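Gotosach loudspeaker kits: progress report to the Skotholm Fund
Monday, December 8, 2025
Prepared by Yee-man Yau

Since the September report we have moved from drawings to cabinets you can put on a shelf and listen to, and I'm delighted with how they sound. The small two-way kit, which we are now calling the Somance, has been built in its first proper form. Aidan Hegarty cut the panels over two weekends and they went together without any filing at the corners (a first for us!).

Cabinet and tuning

We have settled on a ported box. Hae-won Gil tried the sealed version first and liked the tightness of it, but in a normal living room it sounded thin on cello and male voices. With the port tuned to 41 Hz the bottom end fills out nicely and we lose very little of that grip. The port was chuffing on loud organ pieces, so we flared both ends, and the noise has dropped to a level I can only hear with my ear against the cabinet.

The internal brace has moved as well. It used to sit dead centre behind the woofer, where it got in the way of the magnet and rang slightly when tapped. It now sits off to one side and the side panels are much quieter.
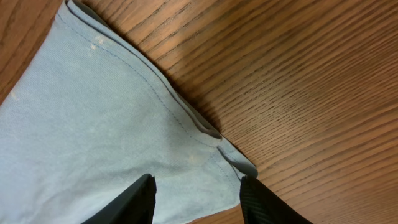 Pale blue cotton on a wooden tabletop.

Crossover

Ching-wen Hsueh has redrawn the crossover and it's a lovely piece of work. The crossover point has come down a little, which takes the woofer out of the part of the range where it was starting to shout, and the tweeter is padded back by 2 dB. Piano sounds far more like one instrument now. We built 4 pairs of boards and sent one to Hsu for a second set of measurements. Their curves followed ours closely except above the top of the treble, where I suspect the microphones differ more than the speakers do.

The impedance dip is still lower than I'd like. Ching-wen thinks a different inductor would lift it, and we have two samples on order.

Instructions and test builders

Tín Huỳnh has rewritten the building guide from start to finish. The wiring section was the worst of the old one, and it now follows the order in which you pick up the parts. Our test builders had trouble with the terminal cup, which can be fitted upside down, so there is now a drawing for it. One of them finished his pair on a kitchen table in a single Saturday and rang us to play Fauré down the phone.
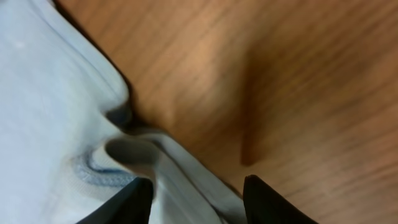
Will the kit work with an ordinary home amplifier?
Most ordinary amplifiers will drive it comfortably at normal listening levels, though we'd hold off recommending very small valve amplifiers until the impedance dip has been sorted out.

Money

We have spent £3,714 of the grant so far, mostly on drivers, birch ply and the measuring microphone. Ply went up in price in the autumn, and buying full sheets with a neighbouring workshop has kept us within budget. The listening evenings haven't cost us anything beyond biscuits.

Next steps

Fit the new inductors and measure again. Finish the grille frame, which still buzzes on one of the pairs. Tín will send the revised guide to the fund once the crossover values are fixed, and Aidan has offered to bring a finished pair over for you to hear.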